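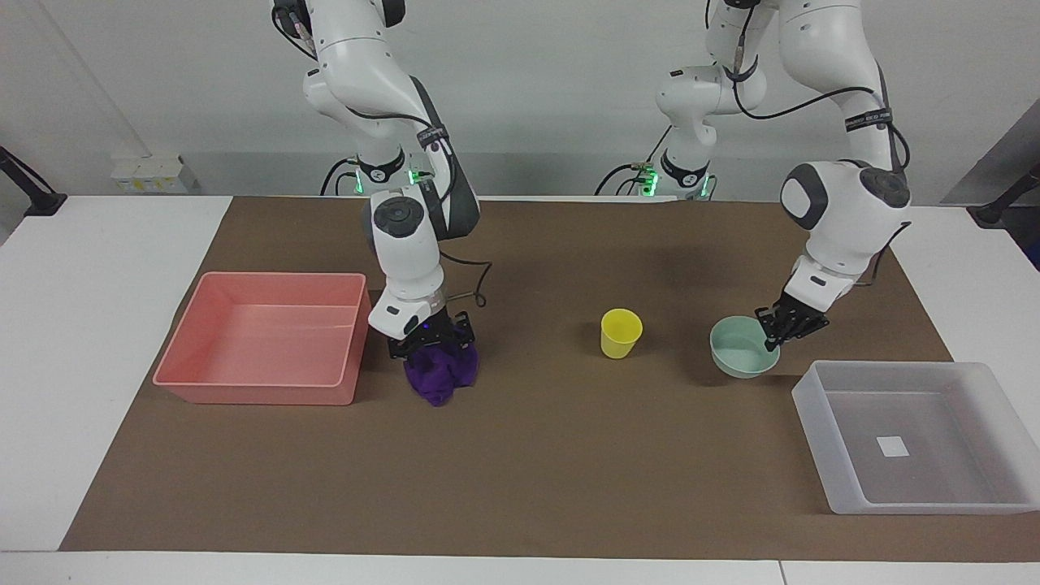 Vol. 14, No. 2

Students in the Urari robotics club spent Monday, June 21, 2021, doing what most of their parents have been asking them to do for years. Picking up.

The club is building a tidy-up routine for a pair of robot arms, its entry for the Jolura student challenge in September. The job sounds easy. A few household things are out on a table, and the arms have to get each one into the right bin with no person helping. Cloth goes in the pink bin. Dishes go in the clear one.

"People hear that and they say oh, so it cleans up," said Estrella Medrano, the club's adviser. "Then they watch it try and they get quiet."

The club started the project over the winter with one arm doing all the work. That was slow, and the reach was bad on the far side. Since spring the students have split the table, more or less, with one arm minding each side. Now the trouble is the middle. Either arm can get there, and somebody has to decide which one goes.

For now the rule is simple — cloth belongs to the right arm, dishes to the left, wherever they happen to be. Not everyone in the club likes it. A second group wants the closer arm to take whatever is closest, and pass it over if need be. Passing is not in the code yet and Medrano said she would be suprised to see it before the contest.

Some 242 practice runs have been logged so far. The students keep the log in a shared spreadsheet, one line per run, with a column for what went wrong. The most common word in that column is "rim." Second is "cloth."

Cloth is its own headache. It never lands the same way twice, so there is no one good place to grab it. The students tried aiming for the highest fold, then for the center, then went back to the highest fold. They also tried a stiffer piece of fabric. The contest rules rule that out, it has to be soft. 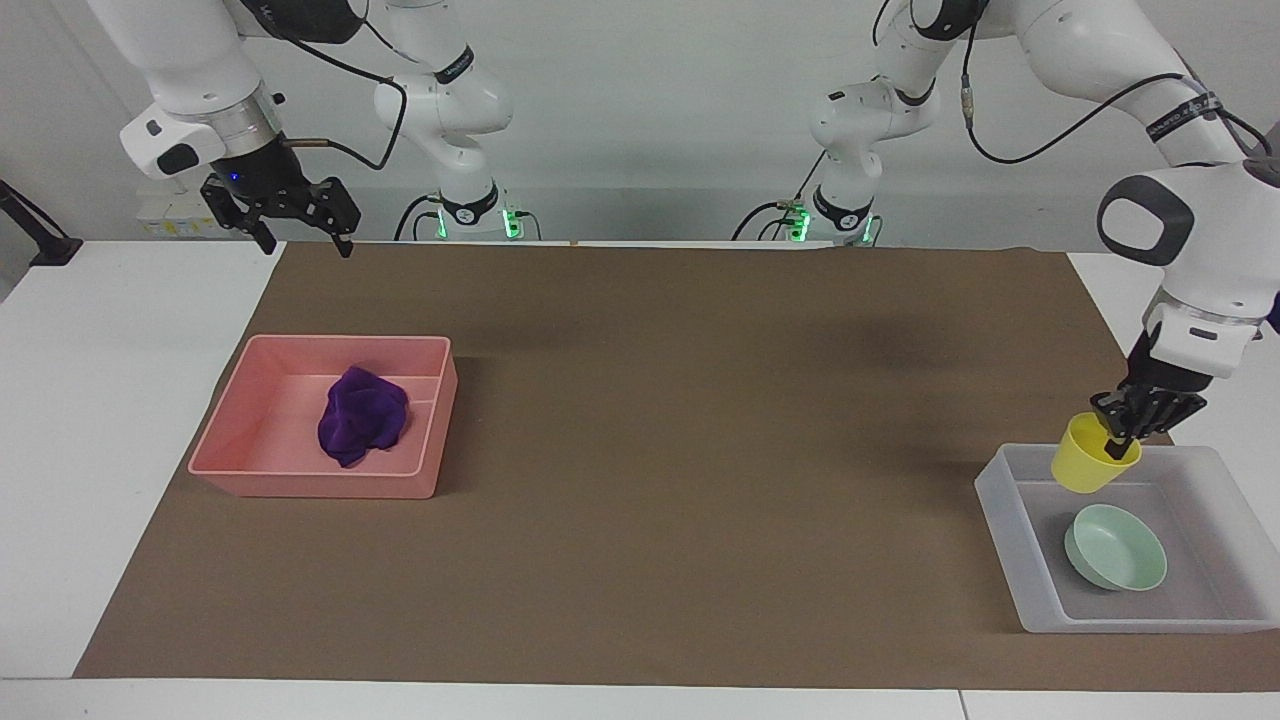
Scoring at the challenge is strict, and it is where the club thinks it can pick up ground. Teams get points for each item in the correct bin, and lose points for anything dropped, tipped over the edge or put in the wrong place. Order is up to the team. The club went back and forth on that for weeks before settling on bowl before cup, reasoning that a bowl needs more room to set down and a cup can go in where there's space left. So the left arm comes over the bin with the yellow cup while the green bowl is already sitting in there, toward the front, and it has to let go without hitting it. The back corner is the target. Students argued for a while about whether the gripper should hold the cup by the rim or by the side, and the rim won, at least for this month.

The rest of the score is time. There is a limit on each round, and a bonus for finishing early, but Medrano has told the students to forget the bonus.

"Fast comes later," she said. "I would take a slow clean run every single time. You can always turn the speed up. You can't turn up careful."

Money has been a smaller worry this year than last. The club raised $2,778 through a spring car wash and a supper, and a grant from Gaten, the hardware store on the east side of town, brought the total to $3,002. Most of it is set aside for travel and the entry fee. What's left goes to spare fingers for the grippers, which wear down, and to paper for the table top.

The students write the code themselves and take turns at the keyboard, changing over after each batch of runs. New members start out on the log. After that they move to setting out the table, then to small fixes, and by fall most have written at least one piece that stays in. Medrano said she steps in when an arm does something it should'nt and otherwise tries to keep her hands in her pockets.

A practice round against the Nikolaidis team is in the works for later this summer, date to be set. Nikolaidis finished ahead of Urari last time the two met, and the students have not forgotten it. That contest was stacking blocks — no cloth, no bins, one arm. Medrano called it a different animal.

Club meetings are open through the summer to any student entering seventh grade or higher. No experience needed. Families who want to watch a run are welcome in the last half hour of any session, and should check in at the front office first. Closed shoes please. Younger brothers and sisters can come but have to stay behind the tape.

The club is also looking for donated dish towels, any color, used is fine. No terry cloth, the loops catch.

Last updated: 6:42 p.m.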